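방 청소를 미루지 않는 연습

2020년 9월 12일

저는 한국에 온 후 작은 방에서 혼자 삽니다. 한국어로 글을 쓰는 것은 아직 어렵지만, 블로그에 조금씩 쓰면 실력이 늘 것이라고 선생님이 말씀하셨습니다. 그래서 오늘은 제 방 청소에 대해서 쓰겠습니다. 틀린 표현이 있으면 댓글로 알려 주시면 감사하겠습니다.

지난 1월에 이 방으로 이사했을 때는 짐이 가방 두 개뿐이었습니다. 그때는 바닥이 아주 넓어 보였습니다. 그런데 살다 보니까 물건이 하나씩 늘어났고, 특히 바닥에 놓는 물건이 많아졌습니다. 저는 바닥에 앉아서 책을 읽고 차도 마시는 습관이 있습니다. 그러니까 제 손이 닿는 곳에 모든 것이 있습니다. 편하기는 하지만 보기에는 좋지 않습니다.

러그는 두 장을 깔았습니다. 한 장은 연한 색에 분홍색과 초록색 꽃무늬가 있고, 다른 한 장은 베이지색에 빨간 체리 무늬가 있습니다. 체리 무늬는 동네 시장에서 샀는데, 처음에 아주머니가 부르신 값에서 2000원을 깎아 주셨습니다. 제가 한국말로 값을 깎은 것은 그날이 처음이었습니다. 꽃과 체리가 서로 어울리는지는 잘 모르겠습니다. 친구 Busisiwe는 둘 중에서 하나만 깔라고 했습니다. 저는 둘 다 좋아해서 그냥 두었습니다.
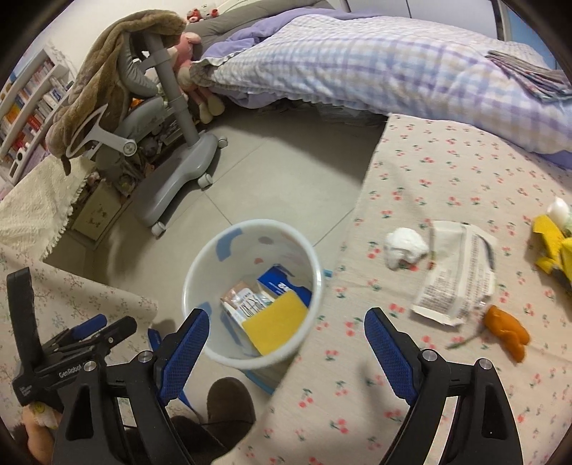 청소를 시작하는 것이 제일 힘듭니다. 저는 보통 휴대폰으로 30분을 맞추어 놓고, 그 시간 동안에만 치웁니다. 시간이 끝나면 다 못 했어도 그만둡니다. 순서도 정했습니다. 먼저 휴지와 종이 같은 작은 쓰레기를 줍고, 그다음에 인형을 제자리에 놓습니다. 담요는 개고, 러그는 마지막에 밖에서 텁니다. 전에는 러그부터 털었는데, 그 위에 있던 것들을 옮기느라고 방이 더 복잡해졌습니다.

종이가 문제입니다. 휴지는 쉽게 버릴 수 있지만, 글씨가 빽빽하게 있는 설명서나 안내문은 버려도 되는지 안 되는지 판단하기가 어렵습니다. 사전을 찾으면서 읽다가 보면 30분이 금방 지나갑니다. 요즘은 봉투를 하나 만들어서 나중에 읽을 종이를 거기에 넣고 있습니다. 그 봉투도 벌써 두껍습니다.

또 한 가지는 분리수거입니다. 제 휴지통은 흰색에 하늘색과 분홍색 얼룩무늬가 있는 둥근 것인데, 하나밖에 없어서 상자도 포장지도 일단 다 거기에 들어갑니다. 그러면 버리는 날에 다시 꺼내서 나누어야 합니다. 같은 반의 Arash 씨는 휴지통을 두 개 사라고 권했습니다. 좋은 생각이지만, 두 번째 휴지통을 놓을 자리를 만들려면 또 무엇을 치워야 합니다.

슬리퍼는 갈색 털 슬리퍼를 신습니다. 9월에는 조금 덥습니다. 그래도 발바닥이 푹신해서 여름에도 신었습니다. 세탁기에 넣어도 되는지 아시는 분이 계십니까? 안쪽에 있던 표시가 지워져서 읽을 수가 없습니다.

다음에는 옷장에 대해서 쓰려고 합니다. 겨울옷이 아직 위 칸에 있고, 그중에서 몇 벌은 작아졌습니다. 제가 커진 것일지도 모릅니다.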